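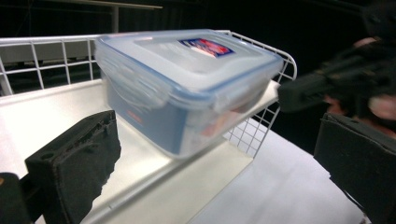 Clip-lid food containers and wire baskets are driving me a little crazy and I'm hoping somebody on here has sorted this out already. I moved all my dry snacks, tea, soup packets and so on into baskets last November so I could pull a whole basket out of the pantry like a drawer. Great idea, loved it for a week! My baskets are the white square-grid kind, and most of my containers are the see-through plastic sort with a pale blue lid and flaps that snap down over the sides. The flaps are what get me. If one isn't fully clicked down it hooks on the wires when I lift the box out, and then I'm standing there with one hand on the container and the basket coming along for the ride. I've tried going straight up, I've tried tilting, I've tried swearing. The other thing is the floor of the basket. I've got smooth white panels in there so small stuff won't fall through, and the boxes skate around on them every time I slide the basket out.

Some more details so you don't have to ask. The baskets are Rätsep, the medium ones, bought at Hokell when they were clearing out the kitchen aisle. The panels came separately and I have more of them than I need, so I've been putting a second one in higher up to make a kind of shelf. Bottom level for things I don't use much, top level for things I do. That sounded smart until I wanted something from the bottom, and now I have to take out the top boxes, then the panel, then find what I want, then put the whole mess back together while the kettle's boiling.
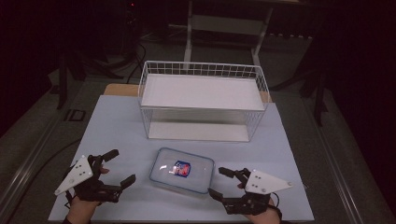 Basket with its upper panel in, and one of the clear containers out in front of it on the table.

So what I'd like to know:

Is there a trick to getting latched boxes in and out without catching?
Do I line the panels with something, and if so what? I don't want that rubbery mesh that leaves crumbs of itself everywhere.
Should I give up on the two-level thing?

I'd like to keep the baskets. My pantry shelves are deep and dark at the back and before the baskets I was buying paprika every time I went to the store. I would also like to keep the containers if I can, though I'll admit I only bought them because they were in a bundle. Thanks in advance, I've been reading Brudby Home Help for ages but only just signed up.

Tiago Sampaio
Asked in Kitchen and Pantry – 865 views

Jekeo

Hi Tiago, and welcome! I have pretty much the same setup, different brand of basket, and I went through all of this when I redid my mother's pantry and then mine.

For the catching, turn the boxes so a side without a stuck-up flap faces the wires, and leave yourself a finger's width of space along the edges. I know that means fewer boxes per basket. I fought it for a long time, because I like a full basket, but a full basket is the one you can't get your hand into. Load it from the middle and let the ends stay a bit empty. And click the flaps all the way down before the box goes back – I do it with my thumb on one side and the heel of my hand on the other, and I listen for the snap. If one of them has gone floppy and won't hold, retire that box to the garage for screws or whatever. Mine holds birthday candles now.

Lift with two hands if the box is heavy. I say this as a person who has had a lot of rice on the floor. Grab the body, too, and leave the lid alone. If you pull up by the lid you're really asking those little hinges to do all the work, and on the older ones I've had a flap come right off in my hand.

For the sliding, I use plain felt. You can get it by the yard and cut it with kitchen scissors to the size of the panel, laid loose, no glue. It washes fine in cold water if you dry it flat. It does hold on to flour, so in the baking basket I use a folded dish towel instead, and I just shake that out over the sink when it gets bad. I tried cork once. It curled up at the corners and I ended up using it under a plant.

On the two levels, I would keep the upper panel but only over part of your stuff, meaning put it in one basket and leave the others open. Mine is the tea basket. Spare boxes of tea below, the ones I'm drinking from on top, and I only go down there every few weeks, so I don't mind unpacking it. For snacks I wouldn't do it. Kids or no kids, snacks get rummaged in, and whatever's on the bottom will be forgotten until it's stale.

One more thing, since you mentioned the dark shelves. Put single packets in the clear boxes with the printed side up, facing the lid. When the basket is down low I can tell what I've got from above without opening anything. It doesn't work so well with boxes that have gone cloudy, and mine did after a lot of dishwasher trips. I hand wash the newer ones and so far they've stayed clear.

6 people found this helpful

pantrymouse22

get rid of the lids? I keep mine open in the basket, everything inside is wrapped already so what's the lid doing. no flaps no problem. also way faster in the morning

Tiago Sampaio commented:
Fair point for the granola bars and I may do exactly that! The soup packets have to stay shut though, we had pantry moths at the last place and I'm never going through that again.

pantrymouse22 commented:
oh moths, ok yeah keep the lids

Loretta in the valley

I'll mostly second Jekeo but I disagree about the felt. I had it in two baskets and it slid right along with the boxes, so I was no better off. What worked for me was a sheet of that stiff paper shelf liner, the sort with a slightly tacky back. Stick it to the panel, smooth it out with the side of your hand, trim the corners round if your panel has round corners. It isn't pretty, and the first one I did has a crease down it that bugs me every time I see it. But the containers stay where I put them.

If you do keep a second level, try tying a loop of kitchen string or ribbon to the upper panel, if there's anything on it to tie to. Then you can lift it with one finger once the top boxes are out. On mine there was nothing to tie to, so I used a strip of packing tape folded over on itself like a pull tab. I've replaced it 5 times and I'm fine with that.

Also, have a clear patch of counter or table next to you before you start. I used to try unpacking a basket while it was still halfway on the shelf, holding boxes under my arm. Now the whole basket comes out to the table, I move what I need to move, and it goes back in one trip.

Tiago Sampaio commented:
Thank you both. I've got the felt and the liner on my list and I'm going to try one of each, side by side. Two-level is staying for tea only. Went around clicking all the flaps down tonight and found three that don't hold, so those are off to the garage.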